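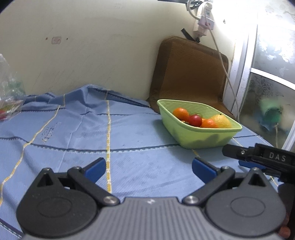 Fruit, cloths and cables: what a machine can manage so far

Updated 27/12/2022

We get asked on this page whether it is worth waiting for a machine that will tidy the kitchen. For most jobs, no. Below is how the ordinary ones stand, with what you can do at home in the meantime.

Fruit in a basket

Picking up an orange is within reach of a decent two-fingered gripper. It is round, firm and a bright colour. A glossy red fruit next to it is harder, as the shine confuses some cameras and the skin marks if squeezed. The rim of the basket gets in the way too. Fingers that open wide enough for a large citrus fruit need room on both sides, and fruit sitting against a plastic wall doesn't give it.

Tip: use a shallow basket, one layer deep. You will spot a soft one sooner, and so would a machine.

Tablecloths

Still a job for people. The Vemier folding arm does flat tea towels, one at a time, if you lay them out first. It costs 3740 pounds. A patterned cloth pushed up in folds against a wall is beyond it, and stripes that bend over the creases make it harder to tell where the edge is.

Tip: pull the cloth from the two front corners, then smooth from the middle outwards. Lift the basket off first — dragging the cloth under it only makes new creases.

Plastic bags

A crumpled clear bag has no fixed shape and throws back light in odd places. The Rader sorter we tried in February took 77 seconds to get hold of one and then let go. Empty your bags when you get in and hang them on a hook.

Cables

A thin cable hanging near the table will catch on an arm as easily as on a sleeve. Clip it to the wall before you start anything else.

Wiping down

Nearest to useful. Muster makes a small table wiper that copes with a bare, level top. It won't go under things, and crumbs along the wall stay where they are. A damp cloth does the same job in less time.

Fetching and carrying

The Carrier trolley moves up to 200 grams of shopping per trip, so 2 oranges at most, and small ones. It stops at door sills. Use a tray.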